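Print this page | E-mail this page

Clothespins by Color: A Small Study of Household Sorting
Student project report, Household Design module
Author: Witkowska
Oct 22, 2024

1. Background

Clothespins are usually kept in one container and taken out one at a time. Most homes end up with a mix of colors, because packs get bought in different years and pins break or go missing. I wanted to find out whether it is worth sorting them before a load of laundry is hung up, and what kind of container and work surface make that easier.

The idea came from a shared laundry room at the Irnaveo residence, where I live. The bag of pins there is a mix of everything, and people tend to dig through it for a matching pair. I first wrote down the plan in March, but the practical work was done this term.

2. Materials

The pins are plastic with metal springs. They came from two sources. Some were bought as a Dimix assorted pack and the rest were already in the house. They are not all the same shape. The holes in the arms differ, and some of the plastic is see-through while some is solid.

For a container I used a yellow plastic one with smooth walls and rounded corners. I had planned on a cloth peg bag, but a bag closes up on itself and you have to feel for what you want. With an open container you can look before you reach.

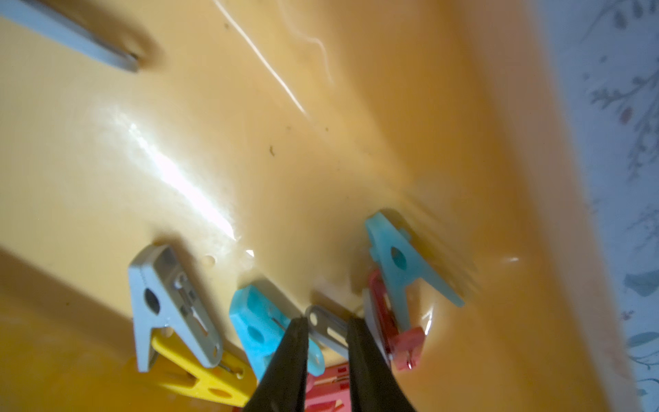
The trials used a simple rule. The container was filled, shaken once and put down. The person sorting then took out one pin at a time and laid it on the table with others of its color. Pins that were hooked together had to be separated before they were put down. A trial ended when the container was empty, and it was stopped at 5 minutes if there were still pins left.

I ran 30 trials in all, spread over 3 afternoons. I did not try to go fast. The aim was to notice where the work slowed down, so I kept a notebook next to me and wrote a line after each trial.

3. Observations

The slowest part was picking a pin out of the container. Pins slide down a smooth wall and come to rest against each other, so the one you want is often under another one. Pins with wide arms were the worst for this. Yellow pins were also easy to miss against the yellow plastic, and twice I called a trial finished when there was one left. A white or dark container would have been a better choice.

Laying the pins out was quick. Rows worked better than piles. In a row the pins face the same way and can be picked up again without looking much. Piles took less care to make but they spread, and two piles placed close together soon became one.

The table covering mattered more than I expected. I used a white one with a printed pattern of stems, leaves and small rust-orange flowers. The strong colors stood out well on it. Gray pins were harder to see near the gray-green stems, so I began putting them down where the print was thinner.

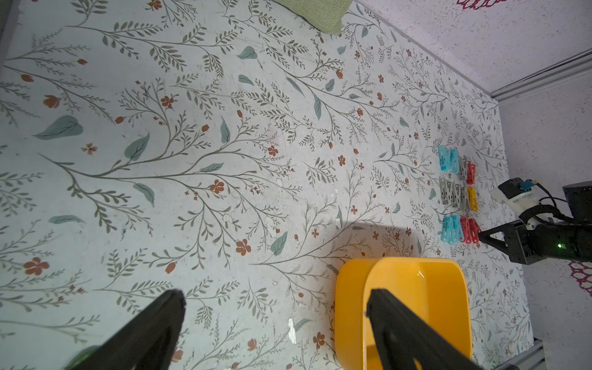
Figure 2. Clothespins set out in rows by color on the patterned table, with the yellow bin.

4. Discussion

Sorting everything before hanging laundry is probably not worth the time if the pins go straight back into a mixed container afterward. It makes more sense to sort once and then keep the colors apart. A divided tray would do this. I looked at the Plorner drawer insert, but its sections were too short for the longer pins – a deeper version might work.

A few limits should be mentioned. I did all of the sorting myself, so the results say little about children or people with stiff hands. I also used only one container and one table covering.

5. Next steps

I would like to repeat the trials with a plain covering and a container in a color that none of the pins share. I also want to test pins clipped along the rim of the container, which would avoid digging for them at all.

2 comments | 5 shares
Contact | Copyright Household Design student projects | Back to top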